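A **bedspread** is the top layer of a made bed, put there to be looked at and taken off again before anyone gets in. Unlike a quilt, it has few duties. Its main work is hiding whatever state the sheets are in.

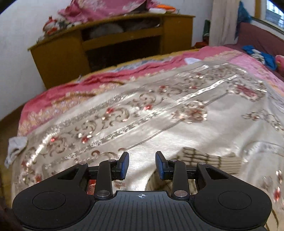

*Satin bedspread in cream and silver.*

Satin bedspreads show every crease and tend to slide to the floor by morning, which has done their popularity no harm. In *The Made Bed*, Zyanya Cárdenas lists 7 ways of folding one back and admits to using 2. The Flarnley household museum keeps 172 bedspreads, none of them on beds.

**See also:** Counterpane, Valance, Eiderdown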